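The Pralitz Cycle: Complete Verse Translation with Facing Text
Sonlow Press – Afolabi Library of Narrative Verse
Hardcover, sewn binding

Product details

The Pralitz Cycle is a sequence of 193 linked poems in a northern dialect, copied by several hands and left without a title. It takes its modern name from the town of Pralitz, where the only complete manuscript was kept. The poems follow the journey of a salt merchant who returns home to find his brother ruling the town in his place. Earlier English versions were either partial or in prose. The present volume gives every poem in verse, with the original on the left-hand page and the translation on the right.

The translation is unrhymed and keeps the four-beat line of the original wherever English syntax permits. Where the manuscript repeats a formula word for word, the translation repeats it too. Lines are numbered in fives in the outer margin, and the numbering is the same on both sides of the opening, so a passage can be cited from either text.
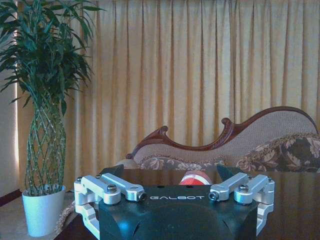
Spelling in the facing text is regularized. Abbreviations are expanded silently, except in the marginal verses of Part 5, where the expansion is often a matter of opinion and is set in italics. Gaps caused by water damage are marked with square brackets. No attempt has been made to fill them in the translation, although the notes give the more plausible guesses of earlier editors.

Contents

Note on the text and the manuscript
Introduction: date, dialect and audience
Part 1, The Road Out
Part 2, The Salt Harbor
Part 3, The Winter Poems
Part 4, The Brother's House
Part 5, Marginal and Doubtful Verses
Commentary
Glossary of recurring terms
Index of names

The Winter Poems are printed in manuscript order. Readers used to the rearranged sequence found in older anthologies should consult the table at the end of the introduction, which gives both orders side by side. 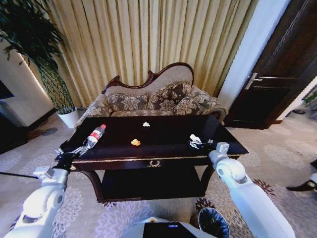 Commentary and notes

The commentary is placed at the back of the volume and keyed to line numbers. It deals mainly with vocabulary, meter and disputed readings. Historical notes are short. Longer discussion of the legal terms in Part 4 – the oath of return and the division of the household – is confined to a separate appendix, so that the notes to that part stay readable alongside the poems.

Cross-references use the Grindex system, in which each formula has a letter and a number. A reader who meets a phrase in Part 1 can find every later use of it without knowing the original language. The full list of formulas follows the glossary.

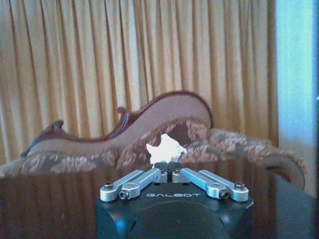 Black housing with white GALBOT lettering and silver finger linkages.

Specifications

Format: hardcover, facing-page
Binding: sewn sections, cloth over boards, flat spine lettering
Paper: acid-free, cream, opaque enough for pencil notes
Commentary and appendix: 200 pages
Ribbon marker: one
Dust jacket: none
First printing: 1,000 copies
Publication date: 27 October 2022
Language: English with original text

The book opens flat after the first few readings. The cloth is uncoated and will mark if handled with wet hands; the publisher recommends keeping the shipping sleeve for storage.

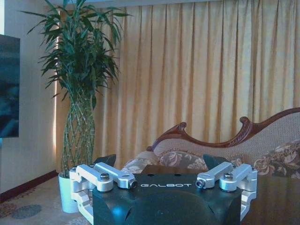 A paperback without the facing text is planned for April. It will carry the same line numbers and a shortened commentary, and will omit Part 5 and the appendix. Course instructors who intend to assign the cycle alongside the original should order the hardcover, as the two formats differ in page numbering from the introduction onward.

Corrections

Two errors have been found in the first printing. In the index of names, the entries for the harbor and the harbor chapel are transposed. In the commentary to Part 2, the cross-reference to formula K should read formula R. A correction slip is supplied with copies ordered directly from Sonlow Press.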